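4.2 Outdoor path following with the Aken kit

The Aken navigation kit is sold by Flolalance as an add-on for small wheeled platforms. It consists of a single forward camera, a compute module and a licence for the Ondeck path-following software, at a list price of 2,945 euros. The supplier states that no map is needed on unpaved routes, provided the route is visibly distinct from the ground beside it. We tested that claim on gravel, where earlier work with lane-based methods gave poor results (Section 2).

The kit was fitted in March following the supplied instructions, with factory settings kept throughout. Camera calibration took more than 2 hours, most of it spent repeating the step for lens distortion. Ondeck divides each view into drivable and non-drivable ground and steers towards the centre of the drivable part. It has no separate class for kerbs; a kerb is treated as any other boundary. Figure 6 gives a view from the gravel test site.

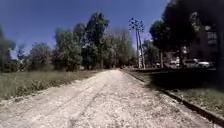 Figure 6. Gravel path at the test site, with grass and low weeds to the left and a concrete kerb to the right.

Two features of the site bear on the results. The left boundary is ragged, as plants spill slightly onto the gravel, whereas the kerb gives a long, continuous line. The grass beyond the kerb lies largely in deep shadow while the path is in strong sun, so brightness alone would separate the two on that side. On the left, where field and gravel are both well lit, the software has to rely more on colour and texture. We therefore scored the boundaries separately.

Labels for the path edges were drawn by hand by Mahtab Ebrahimi and checked by a second annotator. Where leaves overhung the gravel, the edge was placed at the outer limit of the leaves - a cautious choice that slightly narrows the labelled path. Faint tyre tracks were labelled as drivable ground.

The kerb side was found more consistently than the field side in all three runs. Errors on the left were mostly small inward shifts next to taller weeds. The Kermani baseline, run on the same recordings, showed the same ordering but with larger shifts.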